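News > Company > Press Releases

Brulico Opens Planning Service for Shops Buying Their First Robot Arm

VUMCOMBE, Sat 24 April. Brulico, the equipment planning firm, today opened a service for small businesses and schools that want to buy a robot arm and need help working out what it will cost to own one. The service covers budgeting, supplier quotes and a written purchase plan.

The firm started trial work in January with two customers, the supply house Bahrami and the training workshop Julero. Both had set money aside for an arm but had not budgeted for grippers, spare finger pads, mounting hardware or staff time.

"People ask us for the price of the arm, and we ask them what they want it to pick up," said Mahtab Khosravi, who leads the planning team at Brulico. "The gripper and the setup hours can change the budget more than the choice of arm does."

Customers begin by listing the everyday items they expect the arm to handle. Brulico then goes through the list with them and marks which items a standard two-finger gripper can hold and which may call for different fingers.

Gripper work with an eraser at a whiteboard and with a blue-edged panel:

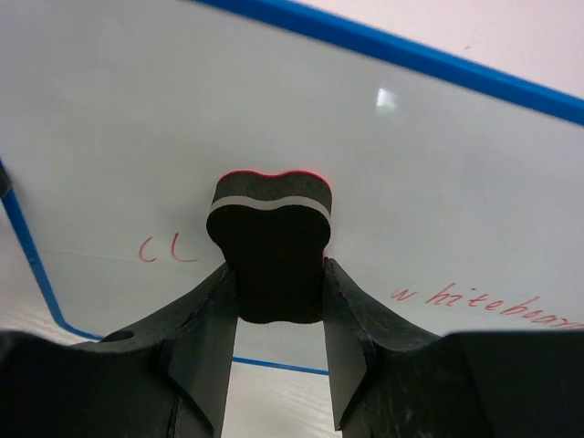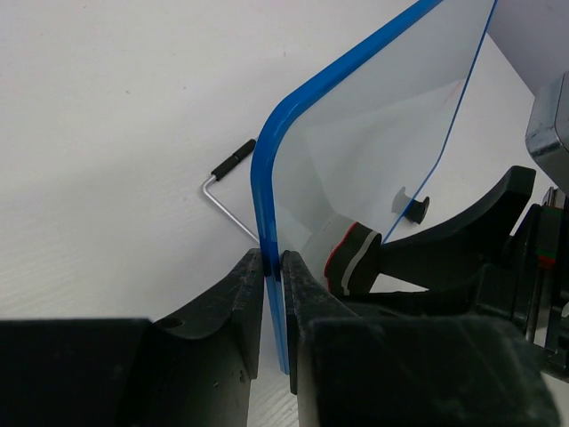 The finished plan sets out costs over three years. It separates the purchase itself from yearly spending on wear parts, service visits and training, so that a customer can put each amount in the right budget. Lease and purchase figures are shown side by side. Brulico does not sell robots and takes no payment from suppliers.

A basic plan costs $473 and takes 20 working days from the date the item list is received. Customers who are planning for more than one work area will get a separate quote.

Mahnaz Yazdani, who handles purchasing at Bahrami, said the trial plan led the company to move its order into the next budget year. "We had enough for the arm and very little left for anything else," Yazdani said. "Now the fingers and the service visits have their own lines, and we know what we are asking for."

Bookings are open now through the Brulico office in Vumcombe. Applicants should have their item list, available floor space and yearly equipment budget ready when they call. Floor plans can be sent later, but must arrive before supplier quotes are requested.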